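How to Run a Prop Table for a Small Community Theater Show

If you've just been handed props for your first show, welcome! It's a lovely job, a little underrated, and most of it comes down to one well-kept table in the wings. I've run props for the Padilla Playhouse for a good long while now (our December musical was a big one, with 81 items on the list), and I still set the table up the way I'm going to describe to you.

Start with the script. Read it through twice, once for pleasure and once with a pencil, and write down every single thing an actor picks up, hands over, eats, breaks or carries off. Then go to a rehearsal and do it again, as directors add things constantly and rarely remember to mention it. In our last play the script asked for 12 props in the first act and by opening night we had 17.

Next, cover your table in plain brown paper and tape it down tight underneath. Lay out the props in order of scene, left to right, and draw a box around each one with a fat marker. Write the name of the prop in the box, then the character who takes it and the side of the stage they go on from. When the box is empty, the prop is on stage or somebody has wandered off with it - and you'll know which before the scene starts.

If actors enter from both sides, you need two tables. Please don't try to get by with one! Make a separate list for anything that starts on one side and ends up on the other, and carry those pieces back at intermission.

Lighting matters more than people think. A small clip lamp with a bit of blue gel over it is plenty, pointed down at the paper and away from the audience. Check it from the front row with the house dark.

Do your full check thirty minutes before the house opens, touching each prop as you read down the list. Do it again at intermission for the second act. After the bows, everything goes back in its box before anyone goes home, and food props go straight to the sink.

Last of all, set aside time between shows for the mending and the little repairs, and keep your tools away from the prop table so they don't end up in somebody's scene.

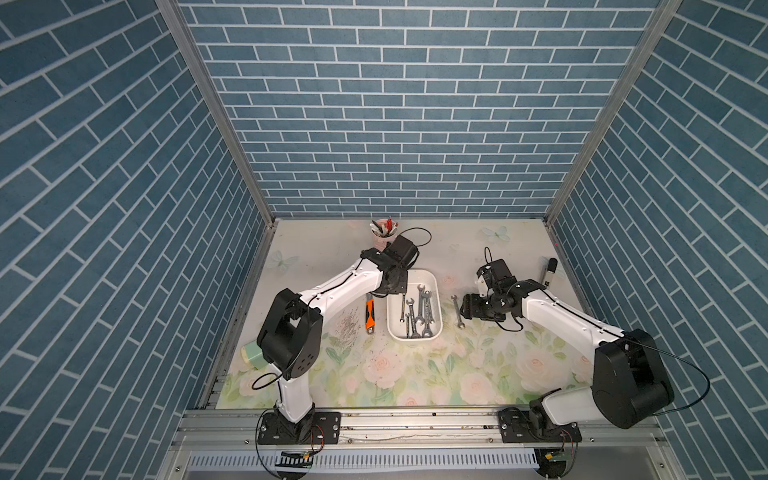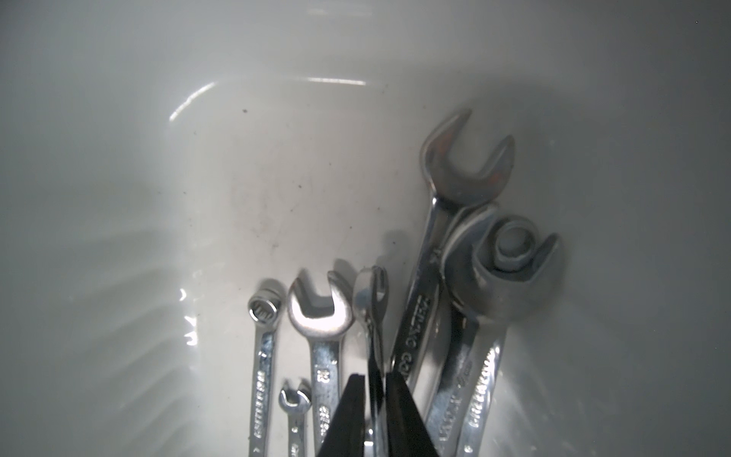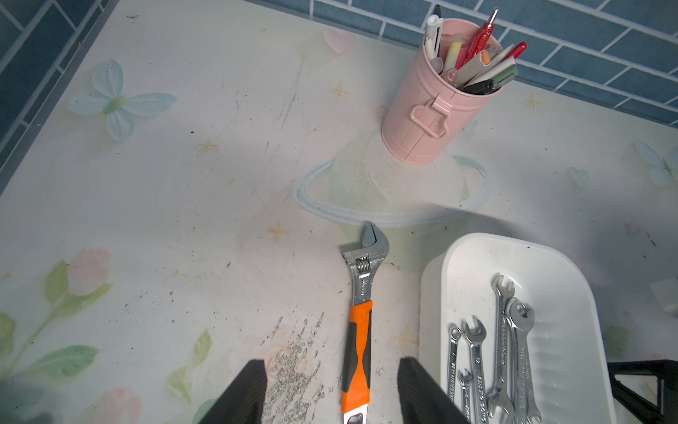
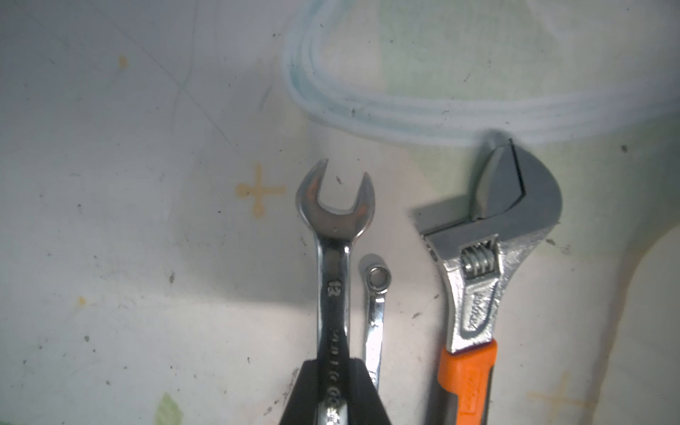
Manikandan Varma wrote in to say that at Brerneck they number the boxes as well as naming them, and put the same number on a bit of tape under each prop. It helps when a new crew member has to step in halfway through a run and doesn't yet know which of the two letters is the love letter and which is the will.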